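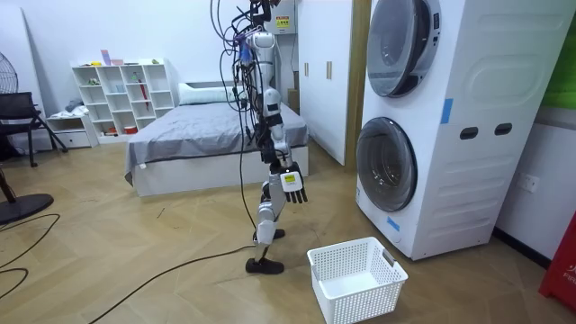
Towels still smell after washing, what am I doing wrong

homholm_henk
Posted July 20, 2024

ok so bath towels. Come out fine, dry them, hang them up, one shower later they smell like a wet dog. Using the normal amount of soap plus softener. Tried a different brand, same thing. Been going on since March when we moved. Wife says buy new ones, I say no, these were expensive.

Any ideas?
Henk

sunja.k
Softener. Stop using it on towels, period. It coats the loops and they quit soaking up water, then the gunk holds the smell. Do 2 hot washes in a row with no softener at all, see where you are.

Traller
Agree on softener but I'd bet on too much soap. What does "normal amount" mean? If you fill the cap its way too much. I use 2 tablespoons for a full load, 3 if the kids have been in the mud. Everything got better when I cut down.

homholm_henk
Uh. I fill the cap.

Traller
there you go

sigrun_i
White vinegar! One cup in with the towels, hot, no soap, then a second wash with a little soap. My mother did it, I do it, never had a smelly towel (the vinegar smell goes away when they dry, promise).

GunwooY
Please don't do vinegar every week. It can be hard on the rubber seals. Once in a while ok, but I wouldn't make a habit of it.

sigrun_i
Same machine since forever and the seal is fine. Folks repeat this stuff and it never happens to anyone I know.

GunwooY
Happened to me, Sigrún. Had to replace the gasket, 100 bucks and a whole afternoon on the floor. Maybe it was old anyway, can't prove it, but I'm not risking it again.
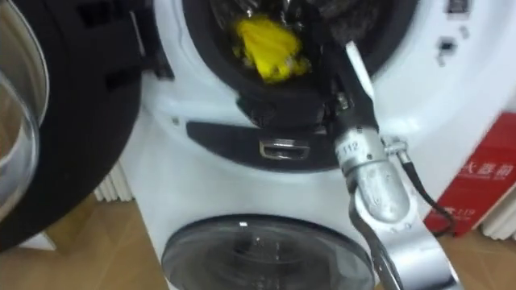 Other thing, don't leave the load sitting once it stops. Wet towels balled up overnight in a closed drum will smell no matter what you wash them with. And leave the door open between loads, wipe the fold of the seal with a rag.

swson
Also are you drying them all the way?? Thick towels feel dry on the outside and the hem is still damp. I give mine extra time, then shake them out before folding. Don't stuff the dryer either, towels need room

sunja.k
^ yes. Towels by themselves, not in with jeans and everything else.

Traller
I mix them with everything, no problems. Soap is the problem. Will die on this hill

homholm_henk
Ok did two hot washes, no softener, no soap the second time. There were SUDS in the second one. With no soap in it. Kind of gross

Traller
told you

homholm_henk
Drying now. Skipping the vinegar for now, sorry Sigrún. Will use them a few days and report back. Does the no softener thing go for sheets too or just teh towels?

sunja.k
Sheets are fine, up to you. I skip it on gym clothes too.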